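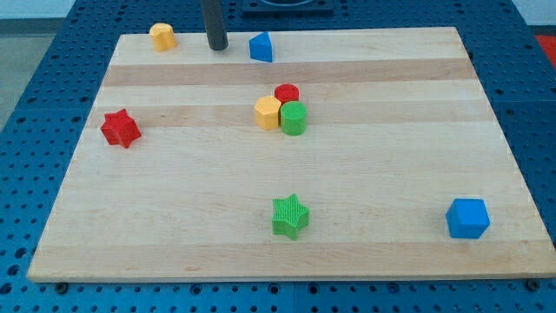

Attachment 1: board with eight blocks, overhead rod at far edge.

Skeltetti sorting cell – block tidy task stalls on touching parts
Opened: August 25, 2023
Status: open, waiting on Plasent
Site: Sarkgate

Summary
Task is "clear the board by colour". Single blocks are handled. Blocks in contact are not. In the attachment the red cylinder, yellow hexagon and green cylinder are the group concerned.

Steps to reproduce
Place blocks on the striped board with at least two touching. Run the clear routine from home position.

Expected
Each block moved to its colour bin.

Observed
Planner returns "no grasp" for the group and retries until the 14 second timeout. On 2 runs it closed on both cylinders together and dropped them.

Tried so far
Raised the exposure from 200 to 700. Colour labels unchanged, no effect on grasping.
Recalibrated against the board corners. No effect.
Rolled back to the March build. Same fault.
Added a sideways nudge before the grasp. Clears some groups, but the stars catch on their neighbours – not a fix.

Impact
The Zakaria trial wants this cell to empty a cutlery drawer and sort mixed fixings at the bench. Both jobs are mostly touching items. Until a cluster of three can be separated, recommend we do not quote for either. A person still does this faster by hand.

Next
Plasent to send planner logging build. Will rerun with the same layout.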